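Notebook, August – sim bench, Gratstead

Picking small things up off a table, top camera, take whatever.

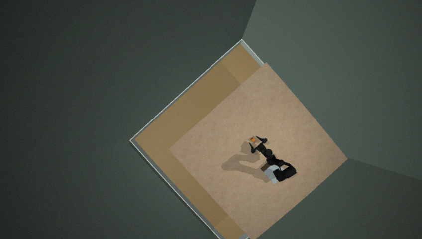
Can a machine clear a kitchen table yet?
Parts of it, if the parts are the right size and you're in no hurry. Plates and mugs on a bare table are getting there. Crumbs, wet cloths and a pile of post are still a job for a person.

Right, where I've got to. I spent the morning on the little orange object again, because if we can't do one bright thing on a plain tan surface we've no business promising Boström a tidied worktop. I'm keeping the fingers wide on the approach for now. Closing early was what kept nudging the piece off sideways last time (sorry, Fikri, I know you said so in the first place!).

Run total stands at 2948 since we moved over to the Brinel physics settings. Of those, 147 ended in a drop during the lift, and I've gone through a fair few by hand. Most look like friction to me – the piece slides down as soon as the wrist turns. Fikri Sumampouw reckons it's the contact margin and has a bet on with me, loser makes tea until the end of the month.

Shadows: left them on, soft setting. The top view seems to lean on them more than I'd like, so I want to move the light round to the other side and see if the policy falls over. If it does, it'll fall over in somebody's kitchen the minute they open the blinds.

Farkero rang after lunch wanting to know when it'll load a dishwasher. I said ask me again once it can do cutlery. They laughed, I wasn't really joking.

To do
– light from the left, same seeds
– friction up a notch, 2 batches, then 3 with Fikri's margin
– try a dull colour for the piece, orange is too kind
– find out who changed the default table texture

Left the long batch going at 5.40pm, please don't restart the machine.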